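I met Ginette Mallet in the café on the ground floor of Restell's head office, a bit after 8am, and she'd already been up for hours. She starts in February as the grocer's new head of local suppliers, and she'd been out to see a cheesemaker before I'd found my shoes.

"I'm hopeless at sitting still," she told me, stirring her tea. "Yvette said I'd get a desk and I said, what for?"

Yvette is Yvette Chisholm, who runs the buying side and talked her into the job over two very long lunches. Ginette had spent 11 years at Leblanc, a much smaller chain, where she began on the deli counter and ended up looking after more than 200 growers and bakers.

Restell has 86 shops, so I asked if the jump scared her. She laughed at me (kindly, I think!).

"Of course it does. At Leblanc I could ring every manager by teatime. I can't do that now – well, I could, but they'd hate me."

Her first big job is the supplier open days, where small firms bring in what they make and get a proper answer within a fortnight. She's quite fierce on that last bit. "I've seen people wait a year for a no," she said. "It's rude, apart from anything else."

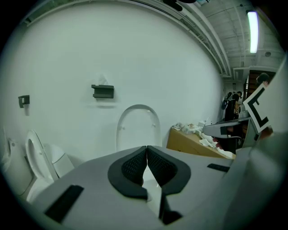 We got on to jam, as you do. Ginette thinks most supermarkets stock far too much of it and not enough of the good stuff, and she'd happily take one batch of 2,000 jars from a family firm and just sell it till it's gone. I asked whether Yvette agreed.

"Ask me in the summer," she said, and went off to find her coat.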